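Filed under: Datasets / Robotics / Home and shared workshop

# Palletti sticks-and-cubes, simulated set

This is the data card for the simulated part of Palletti, a tabletop robot arm that we are building in a shared workshop. The arm should learn to sort small parts on a bench. The simulation was prepared by Nyokabi Waweru and Njoroge Shemweta, and I (Nisha Mathur) wrote this card and keep it up to date.

All episodes are rendered. No real arm was used for this release. 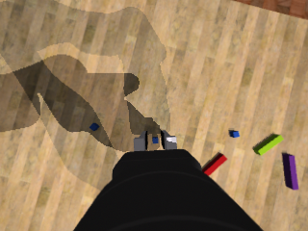
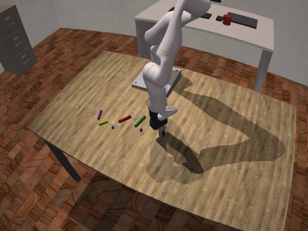 Both views are from the same simulated room, with colored sticks and small blue cubes to pick.

**Why do you train in simulation before the real arm is finished?**

The real arm still waits for two joints, and we did not want to stop all the work until they arrive. In simulation we can also let the gripper hit the table many times, and nothing must be repaired after it.

## Contents

- 493 episodes, each one in its own folder
- 60 episodes are kept apart for testing, please do not train on them
- 23 episodes are marked `failed` and stay in the set on purpose
- joint angles and gripper opening are saved for every step
- one text file per episode with the task in one sentence

The 60 test episodes are included in the 493. The failed ones are all in the training part.

## How the episodes were made

Njoroge drove the arm with a game controller, mostly in the evening after 8 p.m., when the workshop computer was free. Start positions of the sticks and cubes are random. We rejected a start position only if two objects were inside each other – this happened more often than we expected with the sticks.

The tasks are simple: pick up a cube, move a stick, put two objects side by side. Stacking is not included.

## Known problems

- The shadows are heavy. A model trained only on this set may learn the shadow of the arm instead of the arm.
- Friction of the gripper fingers is set too high. In the real world a stick will slip earlier.
- In the first episodes the gripper opening was saved in millimeters, later in meters. The script `fix_units.py` corrects this, run it one time only.
- The lighting does not change between episodes. Mwajuma Owino is working on a version with different lamps, planned for November.

## Use and contact

You may use the set for learning, teaching and your own builds. If you publish something with it, please write "Palletti simulated set" and the version number. For commercial use, ask us first.

Errors in the labels can be reported in the issue tracker. Please give the episode number and the step – without them we cannot find the place. Gladys Mwakyusa checks the reports and makes the corrected files.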